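Search this site Enter keywords Go

Fixing things to a white table, part two

4th May

In March I wrote up the drill holes I regret making in the old desk. The replacement is a plain white top and I decided that no screw would go into it. Everything that has to stay put is held with tape.

The first question was which tape. Duct tape has a cloth layer, tears by hand across the width and grips well on a smooth surface. It also leaves residue if it stays down for months. The gray roll I use came from Danton, and I have gone through nearly 22 yards of it since the desk was built. Black tape from the same shelf is thinner and follows corners better, so I keep it for small fixtures.

For a large patch, horizontal strips work better than one wide piece. Start at the bottom and lap each strip over the last by a quarter of its width. Press from the center outward with a plastic card. Torn ends come out ragged. Martti Niskanen trims his with a knife and a steel rule, but a knife leaves a line in a white top that never comes out, so mine stay torn.

Small fixtures are a different problem. A square holder has four short edges and very little footprint, and a sideways push peels it from whichever edge is weakest. I run long flaps outward and press the last inch hardest. Weight on the holder matters less than where you push it. With a 500 gram bag of rice pulled sideways on a string, my first attempt with short flaps let go at once. Long flaps held for six pulls, at which point I stopped.
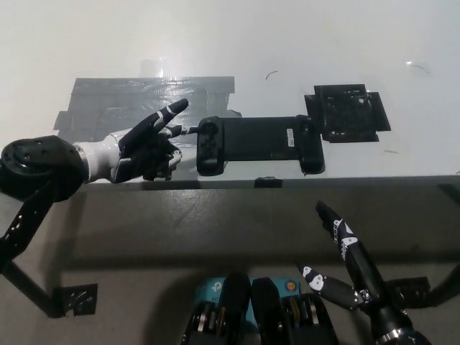 Page 6

The phone-type game controller stays loose. Taping it down was Sidra Gilani's suggestion and I tried it for an evening. The long flat middle section gives tape plenty to hold, but then the grips can't be lifted and the cable at the left grip takes all the strain. Left loose, it lies flat on its own and the cable has some slack.

Wrinkles in the gray patch catch the light, and they collect dust too. A damp cloth along the direction of the strips is enough. Going across them lifts the edges.

Still open: residue. I plan to peel one corner next month and try plain cooking oil on it before buying a remover.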